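Thirteen trays before lunch

1 September 2026

I was hired at Dodanach to sort returned jewelry. You open the bag, you tip it out, you decide whether the bracelet is the bracelet the customer said it was, and you put it in a tray. I got good at it. Bangles I could do without looking, and I could smell a swapped clasp from across the bench.

In July they put in a sorting line named Igwe. Igwe does the plain stuff: rings in boxes, anything that came back in its own packaging with the label facing up. It is quick and it never wants to talk about its weekend. What it can't do is a necklace that has made friends with another necklace, so those roll down to the end of the line, where I am. My job used to be a mix of easy and annoying. Now the easy part belongs to Igwe and I have a career in knots.

Management calls this "higher-value work." The value has not yet reached my pay slip, but I'm told these things take time.

There were 15 of us on returns in the spring and there are 13 now. The two who left weren't pushed, exactly. One went to shipping and one went to her sister's bakery, and their chairs were gone by the next morning — I've never seen the company move furniture that fast.

The other new thing is teaching. A couple of us spend part of the week doing small pick-ups with handheld grippers, over and over, so the next system can learn from it. Ikechukwu Danladi took to it right away and has opinions on wrist angle. Ratih Osman says it's like eating soup with pliers. I'm somewhere in the middle. You forget how much your fingertips were telling you until you have two stiff pads on a handle and a thin chain to deal with. My first session I was slower than a toddler and swore more.

People ask if it bothers me, training the thing that might do my job. Some days, yes. Other days I'm mostly annoyed that it gets to learn from my good attempts while I had to learn from Humier, the old supplier manual, which had a chapter on pearls and nothing on glue.

Anyway, I've asked what happens to the end of the line once the knots are solved. Someone is going to get back to me.

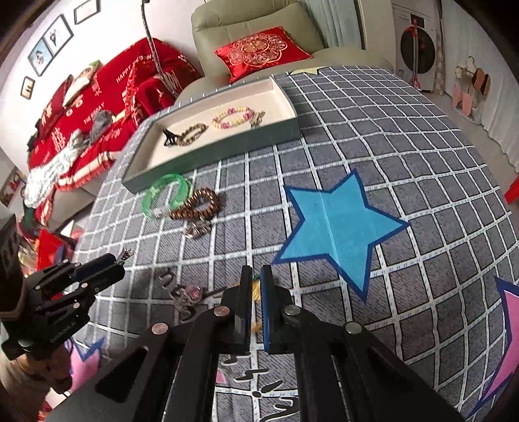 Bracelets in the tray, the fiddly stuff still out on the cloth.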